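Sorkholm Rural Restroom and Water Access Program
Progress report to the Farías Fund, March 28, 2025
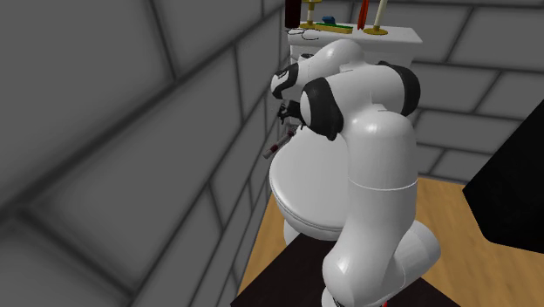
Computer rendering: toilet in the corner between two gray block walls.

Prepared by Afonso Morais, program manager

Summary

Work on the Sorkholm program is moving forward, with one site behind schedule and the rest on track. The grant pays for public restrooms and drinking water points at trailheads and bus stops in the district that have had neither. Five sites were approved. Two are open to the public, two are under construction, and the Biltance site is waiting on a water line permit. Spending is within the approved budget, though we are asking to move some money between lines (see Budget below).

Work completed since the November report

The restrooms at Mill Road and at the lower trailhead both opened before the first hard frost. Mill Road passed inspection on the first visit. The lower trailhead needed a second visit after the inspector asked for a longer handrail on the ramp and a different door closer. Both items were fixed by the builder at no cost to the grant.

At the bus stop site in Flundel, the foundation and drain lines are in. The ground turned out to be softer on the east side than the soil test showed, and the crew dug down further and brought in crushed stone. This added 5 working days. The walls will go up once the block delivery arrives.

The upper trailhead site has its septic tank in place and backfilled. The access road was closed to heavy trucks for much of the winter, so no other work was planned there until spring.

Biltance

The county asked us to reroute the water line at Biltance to avoid an old culvert. The new route is 363 feet long and crosses a strip of private land. Nkrumah Sarpong has met twice with the landowner, who has agreed in principle to an easement. The draft is with the county attorney. We cannot order pipe or book the trenching crew until it is signed. If we have it by the end of spring, Biltance can still open this year. If it comes later than that, the opening will most likely move to next spring, and we would ask for a no-cost extension for that site only.

Use and upkeep

The door counter at Mill Road recorded around 2,000 entries over the winter, which was more than we planned for in the cold months. Most of the use is on weekday mornings, when people are waiting for the early bus. Paper supplies have been running out before the second weekly cleaning. We have added a third cleaning visit and put in a larger dispenser.

The counter at the lower trailhead stopped working in the first cold spell and has been replaced. We have no reliable numbers for that site and will report them next time.

There was one case of damage. The mirror at Mill Road was broken and a metal one was put up in its place. The outdoor faucet at the same site dripped and left ice on the path, and it has been shut off for the winter. It will be turned back on after the plumber changes the valve.

Comments from users have mostly been about lighting. The light over the Mill Road entrance goes off too early in the evening, before the last bus. The timer will be reset this month.

Budget

Labor costs at Flundel are over by $1,000 because of the extra digging. Fixtures came in under the estimate at both open sites. We request approval to move $1,000 from the fixtures line to the labor line. The total does not change. Receipts and the updated budget sheet were sent separately.

No money has been spent at Biltance apart from survey and permit fees.

Next steps

Finish the walls and roof at Flundel and schedule the electrical inspection.
Restart work at the upper trailhead when the road opens to trucks.
Complete the Biltance easement and send the Fund a copy.
Sign the upkeep agreement with the parks office, which takes over cleaning at all sites when the grant period ends. The parks office has asked for a supply list and a cleaning schedule for each building, and Nkrumah is putting these together.

Questions about the construction schedule can go to Nkrumah Sarpong. Questions about the budget request should come to me.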